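Treltis Wrist Recording Kit

7 Nov 2022
By Finlay MacLeish

Print this page | E-mail this page

The Treltis is a recording kit for two-finger grippers. It fits between the arm and the gripper, carries a small camera that looks down past the fingers, and saves what the camera sees together with the finger opening and the arm position. Grisedo supplies it to teams who need a lot of worked examples to train a grasping model and who would like to collect them on their own arms.

An operator guides the arm through a task with the hand controller. Pressing the green button starts an example and pressing it again closes it. A short press on the grey button marks the example as spoiled. Spoiled examples are kept in a separate folder, as some teams train on them too.

What to put on the table

We ship the kit with a task booklet but no objects. Ordinary household and toy items are fine. The booklet starts with single items on a bare table and moves on to containers, where the fingers have to work close to a rim or a handle and the items lie against each other. Keep the table pale and the light even. Change the layout between examples, and leave a few things lying outside the container so that the model doesn't learn to treat everything it sees as a target.

Basket tasks are in section 7 of the booklet. Toy fruit suits them well, with a mix of long and round shapes and some colours close together. Two or three yellow pieces in one basket are harder for a model to tell apart than a yellow one and a pink one.
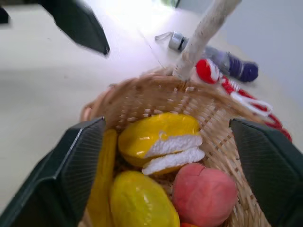 Fingers

The standard fingers are dark grey with a ridged inner face. They can be changed with the hex key in the lid of the case. Run the width check again after changing them, or the finger opening will be saved wrongly. Soft pads are available from Ansari and need the longer screws.

Storage and export

Examples are held on the base unit until they are copied off. A full base unit holds 3,429 examples at the standard setting. Our own starter set has 281 and comes on the memory stick, so you can test your training code before recording anything.

Export is by folder, one per example, with the video and a plain table of readings. Users of the Unia arm should install the clock update first. Without it the readings run slightly behind the video.

In the case

Camera and wrist ring
Base unit and power lead
Hand controller
Standard fingers, one pair
Task booklet and memory stick
Cable clips (9)

The hand controller is also sold separately. Lead times are given with the quote.

Related items

Treltis spare wrist ring
Treltis hand controller
Ansari soft pads, pair
Clock update for Unia arms
Grisedo task booklet, printed copy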